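Vavdale open day, quick writeup before I forget it all

Got there just after 10, parking already a mess. Two rows of cars on the grass and a guy in a vest waving everybody toward a third row that didn't exist yet. Coffee in the lobby, free, pretty bad. Name stickers. Mine said "Visitor 18" and I wore it all the way home on the train.

For anybody who hasn't been – Vavdale is the old seed warehouse out past the canal, split up into workshops and small labs. Sundaram has the ground floor on the east side, Jestia is upstairs, and a few one-room outfits fill in the rest. Once a year, in December, they open the doors. Cold. Bring a sweater, the hallways aren't heated.

First stop was Sundaram, textiles. Haf Beddoe ran the tour and she talks fast, which suited me. Long cutting tables, rolls of canvas stacked up to the windowsills, smell of machine oil and wet wool. She let us feel the difference between the waxed stuff and the unwaxed stuff. I'd have guessed wrong. They do awnings mostly, boat covers in spring, and a line of tool rolls that sell better than anything else they make. I bought one. 8 pockets, brown, slightly crooked stitching on the end one so I got it cheap from the seconds bin. Get to the seconds bin EARLY, it was picked over by eleven.

Somebody asked about the big sewing machine in the corner and Haf said it came out of a sail loft and weighs 368 pounds. Took a whole afternoon to get it through the door, apparently, and they had to take the door off. And part of the frame.

Then upstairs. Stairs are steep, there is an elevator but it was full of folding chairs. Jestia had the long white room at the end, blinds half up, all the tables cleared for the day so people could get around. Very bright in there after the hallway, took my eyes a minute. Everything is white, walls and tabletops and shelving. You notice shadows in a room like that. Every arm and elbow lands on the table in gray, kids were making rabbits and dogs before the talk even started.

Talk was by Meinir Gape, on lighting and work surfaces. Sounds dull. Wasn't. She's been going on for years about how people buy one strong lamp, put it behind their shoulder and then spend all day working in their own shadow. Moved a lamp back and forth to show it. Hard edge, soft edge, two shadows, none. My notes from this bit are terible, I was watching.

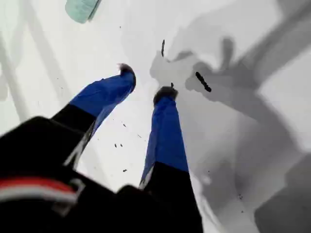
She also had opinions on white tabletops. Good for finding a dropped screw, bad for your eyes by four in the afternoon. Her fix is a pale gray mat where you do the close work and white everywhere else. Roland Greenwood, who I'd come with, wrote that down and underlined it. He has been complaining about his bench since summer so maybe we'll finally get some peace.

Questions went long. One man wanted to know about daylight bulbs and would not let go. Meinir very patient with him. I snuck out to look at the shelves at the back – labeled drawers, really nice handwritten labels, all by one person I think. Asked who and got pointed to Nisha Bhatt, who was pouring juice for the kids. She does them with a plain fiber tip and a ruler. No secret to it, she said, just slow down on the capitals. I have tried since. Mine still look like a ransom note.

Lunch was in the courtyard, soup from a van. Lentil or tomato. Line of roughly twenty minutes, moved okay. Sat on a wall next to Violeta Leiva from Prindex, the print shop in the back building, and got an unofficial preview of their room because she had the keys and was going back anyway. Two presses, one running. Calendars for next year, the smell of ink so strong you could taste it over the soup. She gave me a misprint with the months out of order. It's on my fridge now.

Missed the pottery studio altogether, it shut at one and the map said two. The map was wrong in a few places. Also says there are restrooms by the loading dock, there are not. Go back to the lobby.

Afternoon was mostly wandering. Raffle at three, didn't win. A hamper went to the daylight bulb man. Roland bought a lamp clamp and two yards of canvas he has no plan for.

Practical stuff for next year:
Entry free, raffle tickets at the desk, cash only
Come before ten if you're driving
Sundaram takes cards, the soup van doesn't
Jestia talk fills up, stand near the window if there are no chairs left
Stroller people, ask at the desk and they'll clear the elevator for you
Last entry is at four but half the rooms are packing up by then

Would go again. Going to do Prindex properly next time, and pottery first thing, whatever the map says. If anybody got a decent photo of that sail loft machine pleas send it over, mine is all thumb.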